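4. Running the open-day demonstration

This section covers the visitor session with the Grellik hand-held grippers. It takes 2 people to host and is great fun once you get going! Read section 3 first if the grippers have not been charged.

Before the doors open

1. Switch on the base unit and wait for the steady green light.
2. Check both finger pads on each gripper. Wipe them with a dry cloth only.
3. Look over the marker cube. The black pattern must be clean and the cube must not wobble.
4. Lay the cables behind the host, well away from the visitors' path.

CAUTION: Do not lift a gripper by its cable or its marker cube.

With visitors

5. Show the grip first, slowly, at chest height. People lean in at this point and the questions start, so leave time for them.
6. Hand over one gripper, handle first, and keep the other yourself.
7. Ask the visitor to close the fingers on a foam block, lift it, and set it down. Allow 8 tries.

Keep the marker cube on top and in the open while you talk. It is easy to let it tip as you turn to answer someone, and a small tilt does no harm.
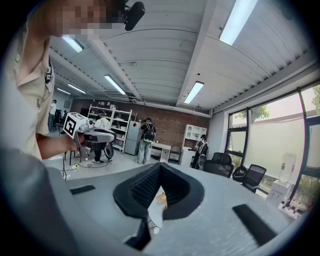 Meron Admasu found that eight tries was too many for a full room and would cut it to five, adding that children learn faster by watching each other anyway. Five is fine if there is a queue. We still like eight when it's quiet, as the last few lifts are often lovely and smooth.

8. Save each visitor's run under its own number. The base unit holds 183 runs.
9. Play one run back on the Imrie arm. Everyone should stand behind the floor line before it moves.

NOTE: The arm needs some 10 seconds to find its start position. Tell visitors it is coming!

CAUTION: If anyone steps over the line, press the red stop button and begin again from step 9.

Packing away is covered in section 5.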